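Last updated: January

I finally made it to the open day at Skidmont, the parts plant out past the Meno turnoff, and I'm so glad I did! I'd driven by it for six years without a clue what went on inside. Doors opened at 9 and by 9:15 the coffee line was already longer than the tour line, so I skipped the coffee and went straight in.

Our group got the long loop, which takes in the molding hall (loud, and they hand out the foam earplugs too late), the packing room and then the conveyor area at the back. I liked that last one best – white walls, good light, and quiet enough to hear the guide. She told us they turn out nearly 384 crates of small parts a month, and then she passed a bracket down the line so we could all hold one. Mine came to me warm from everybody's hands. I spent way too long poking my finger through the holes, and I had a hard time giving it back!

The belts are that deep, slightly shiny green, with grooved aluminum down the near side, and a single black part looks almost elegant sitting on one.
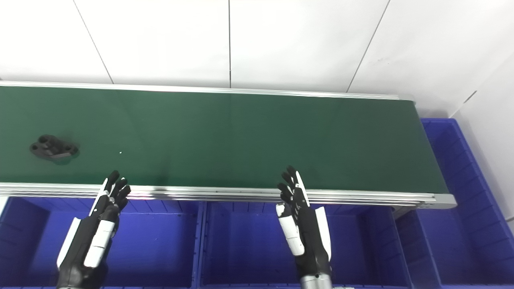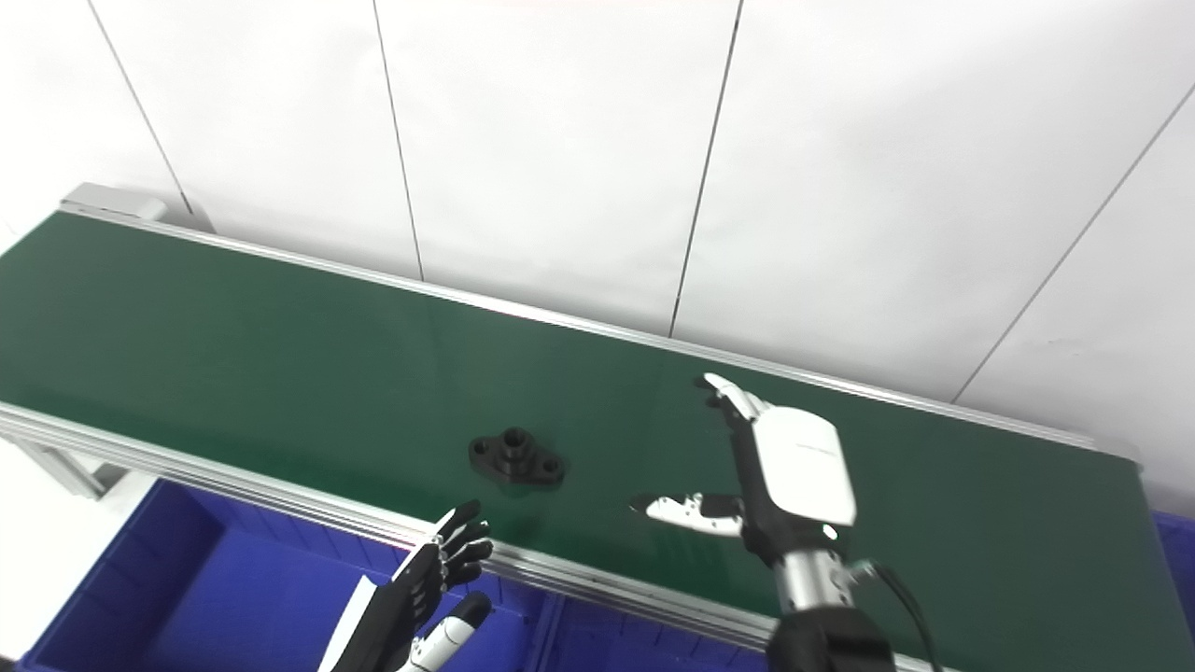
Photos: Grabowska / Tralelness

Parking was 3 dollars, cash only, in the gravel lot across the road. Wear flat shoes – the stairs up to the viewing walkway are open metal grating and my heels were a terrible idea. The gift table by the exit had keychains and I bought two.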